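Hand-held gripper keeps dropping width readings mid-episode, and one pinched finger

Posted in: Data collection hardware / Faults and fixes

prudville_kit
We collect with two hand-held grippers, one per hand, in a meeting room at our Prudville office. The tasks are tabletop stuff, picking things up and moving them. For the last two weeks the right-hand unit has been losing its finger width signal. The video keeps recording fine. The width value just sticks at whatever it was last, sometimes for a second, sometimes until the end of the episode, and nothing on the unit tells you it happened. We only found out when the training people asked why the fingers never closed on so many grasps. Out of 34 episodes from one afternoon, 13 were bad. 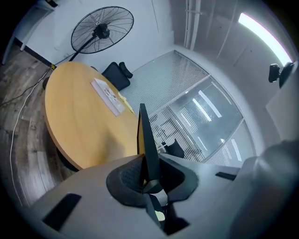 Firmware is the same on both units. I swapped the batteries between them and the fault stayed with the right one. I also swapped the people holding them and it still stayed with the right one, so I don't think it is technique. Has anyone seen this? I would like to fix it before we start the January batch.

tbriem
Check the connector behind the trigger. On ours the little plug works itself partway out when you squeeze hard. It looks seated but it isn't. Push it in, then put a dab of hot glue on the side.

prudville_kit
Checked it this morning. It was in all the way. I unplugged it and plugged it back in, ran six episodes, and two of them froze.

Razia Hashmi
Then I would look at the wire and leave the plug alone. We had the same thing at Stukville. The sensor wire runs past the pivot, and every time the trigger comes back it gets a small bend in the same spot. The copper breaks inside and the insulation looks perfect. Ours went at 2000 squeezes or so by the counter, maybe a bit under. Take the cover off, put a meter on it, and move the wire slowly while you squeeze. If the reading jumps, there's your fault.

oldservo
I don't agree that it's the wire. A broken wire would give you garbage or zero. A value that holds still sounds like software. The logger is repeating the last good sample when a new one doesn't come in. I would turn that off first, before taking anything apart.

Razia Hashmi
Both can be true. The wire opens, no sample arrives, the logger repeats the old one. Turning off the repeat shows you the gaps but doesn't close them.

oldservo
Fair, but if the gaps had shown up on day one he wouldn't have two weeks of bad data. The logger is the bigger problem in my book.

prudville_kit
Turned off the repeat as oldservo said. Now I get blanks where it used to freeze, and they line up with the trigger coming back. So that points to Razia's wire. I'll open it up after lunch. 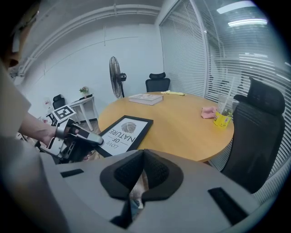

One more thing I should have put in the first post, as it may be related. Last Tuesday one of our operators reached over to clear a grasp that wouldn't let go, and the fingers closed on her thumb. Sore nail, no broken skin. She says the trigger felt notchy and then gave way all at once. It was the same right-hand unit.

Þórey Zoëga
Stop using that unit until you've had it apart. A notchy trigger and a wire fault in the same place means something in there is loose, most likely the pivot screw. If the lever can shift sideways it will rub the wire and also catch on the housing. That would give you both.

tbriem
"Stop using it" seems like a lot for a sore thumb. It's a spring and a lever, there's no motor in ours. We've all been nipped.

Þórey Zoëga
I've been nipped too. My point is the sudden release. If it sticks and then lets go, the person holding it can't tell when it's going to close. And the fix is a screwdriver, so I don't see what you gain by waiting. Also, the rule here is that whoever holds the gripper is the only one who frees a stuck object, and they put the gripper down first.

prudville_kit
OK, it's apart. Pivot screw was three quarters of a turn loose. The lever has rubbed a shiny line on the inside of the housing and the sensor wire has a flat spot right where it passes. Meter reading jumps when I wiggle it there. Left unit is tight with no mark.

I replaced the wire, routed it on the other side of the post with a bit of slack, and put thread locker on the screw. Twenty minutes including finding the right driver.

Razia Hashmi
Good. Check the slack with the trigger all the way in and all the way out. I left too much the first time and it got caught in the return spring.

oldservo
And leave the repeat off. Have the logger flag any episode with a blank in it.

prudville_kit
Repeat is staying off. The flag is on my list, and so is checking both screws on Monday mornings. Thumb rule is on the door now. I still have to go back through the old right-hand episodes to find the frozen ones. If anyone has a script for that I'd take it.

tbriem
I have one for the Tradia log format, might need changes for yours. Will send it tonight.

Contact the moderators | Forum rules | Copyright of posts stays with their authors | Back to top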